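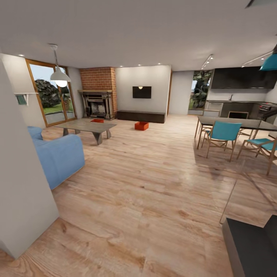

Meifang Deng wrote in to ask whether she needs any robot experience before she signs up to drive, and that's the one I get most, so it can go first. No, you don't! If you can steer a shopping cart and you don't mind doing the same errand over and over, you'll be fine. Most of our drivers had never touched a robot before Movum, and a couple of the best ones don't even play video games.

What am I signing up to do?

You drive a simulated robot (ours is called Illia) through a simulated house, and everything you do gets recorded. Each recording is one demonstration, or demo if you're in a hurry. Later on we train on the demos, and the hope is that Illia learns to do the errand without anyone on the sticks. You're the teacher, basically, and the lesson is whatever your hands do.

What's Teltwood?

The house. We named it so we could stop saying "the big map with the brick fireplace." If I say "start in Teltwood by the couch," I mean the living room end, with the kitchen across from you.

What kind of errands?

Mostly getting from A to B right now. Go from the coffee table to the sink. Go around the dining table and stop in front of the stove. Leave one room and stop in the next one. I know that sounds dull next to robots folding shirts, but a robot that can't get around a dining chair isn't going to be folding much of anything. Arm tasks come later and they'll have their own page.

Do I need special gear?

A regular game controller and a computer that can run Nutsugah, our driving program. Keyboard works in a pinch, but your turns come out jerky and we can see it in the recordings, so please borrow a controller if you can.

How long is a session?

I ask for 11 demos in a sitting and then a real break (get up, walk around, look at something far away). People get sloppy when they're tired, and they never believe me until they watch their own last few drives back.

What makes a good demo?

Smooth, boring and on purpose. Look where you're going before you go there. Give the furniture some room, chair legs especially, they stick out farther than you think when the view is that low to the seat. When you get to the goal, stop all the way and hold still for 2 seconds before you hit save. That little pause is how the training side knows you meant to stop there.

I bumped into something. Should I delete the demo?

Please don't! Back up, straighten out, finish the errand and tick the "recovered" box. I love those. If every demo is perfect, Illia never sees what to do after a mistake, and it will make mistakes. The ones I do want thrown out are the ones where you forgot the goal halfway or set the controller down to answer the phone.
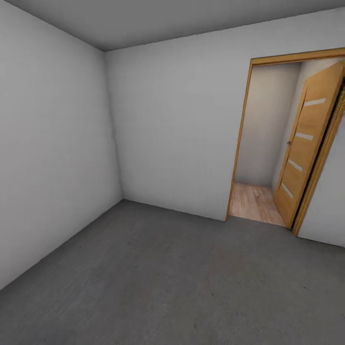
Chenxi Xiong asked me why anyone would bother recording in a room with no furniture, seeing as there's nothing to steer around and nothing to fetch. Good question, and I used to think the same thing. Bare rooms are hard for Illia! In the living room there's always something to line up on, a table or a chimney or a lamp. With plain walls there's so little to go by that early versions would drift or spin in place. So yes, we want them, and the usual errand is simple: find the doorway, line up with it, go through, stop in the hall.

Any tips for doors?

Get square to the opening before you move forward. If the door is standing partway open, treat it like a wall that happens to be in an awkward spot and pass on the free side. Don't try to push it. And take it slower than you want to, even if you've done that doorway a hundred times.

Should I always take the same route?

Nope, mix it up. Swing wide once, cut closer the next time, start facing the wrong way. Just make each drive make sense on its own. What messes us up is changing your mind in the middle, where you go left, stop, go right, stop, and the recording looks like you lost your keys.

My view froze. Did I lose everything?

Probably only the drive you were on. Nutsugah saves after each demo. Restart it and check that your last number is still in the list before you go on.

How many demos do you have?

134 that passed review from Teltwood, as of when I last updated this page. There's a pile waiting for me too.

Who checks them?

Me, mostly on Sunday with a pot of coffee. Every demo gets watched by 2 people before it goes in, so if yours has been sitting on "pending" all week it isn't a bad sign, I'm just slow.

Can I drive more than one house?

Not yet. Get your first session approved in Teltwood, then write to me and I'll put you on the list for the next map.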